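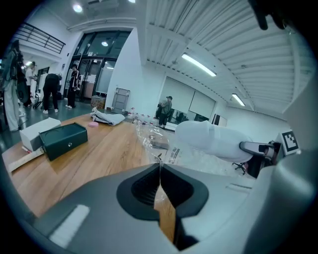 The long table, with boxes, a cloth and some small bottles with red caps.

Breath and balance, handout for session 4
Ravinder Gosselin, Goltbridge Movement Room

Hi all! Last time we ran out of minutes before I got to the standing work, so I'm starting with it now and moving the breathing to the end. If you missed the hip session, borrow somebody's notes (Moussa style, the long version) and you'll be fine.

Tree pose first. Most of you are gripping the floor with your toes, and I can tell from the way your shins shake. Try lifting all the toes, spreading them, and then setting them down again like you're putting a cat on a couch. Your foot can go on the ankle, the calf or the inner thigh. Please not on the knee! Stay for five slow breaths, switch sides, and pick one spot to look at that isn't another person.

Then we go to warrior three, which I know is nobody's favorite. Start with your hands on two blocks. I like the cork ones, but foam works if you press straight down. Keep the back foot pointing at the floor, so the hip doesn't roll open. If your hamstring complains, bend the standing knee and carry on.

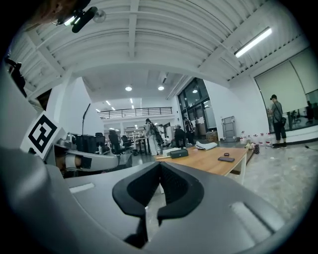
Now the breathing. We're doing a count of 4 in and 6 out, through the nose, lying down with your knees bent. Put one hand on your belly and one on your ribs and notice which moves first. I spent most of a winter being a chest breather and had no idea, so don't worry if it feels backwards. If you get lightheaded, drop the counting and breathe any way you like. Anyone who's pregnant or has blood pressure trouble, come talk to me before you try any holds.

Home practice
Tree, both sides, five breaths each
Warrior three with blocks, twice each side
Lying down breathing, 21 rounds (it goes quicker than you'd think)

Do this most days until 30th August and jot down a line or two afterward. "Wobbly, left ankle cranky" is plenty. I read them all.

The reading is the Warkora packet, pages 40 to the end of the chapter. Skip the bit on headstands, we won't touch those until December. Ramby's chart of the foot muscles is stapled to the back, and it's worth a look before we do the arches next time. Bring a strap and thick socks!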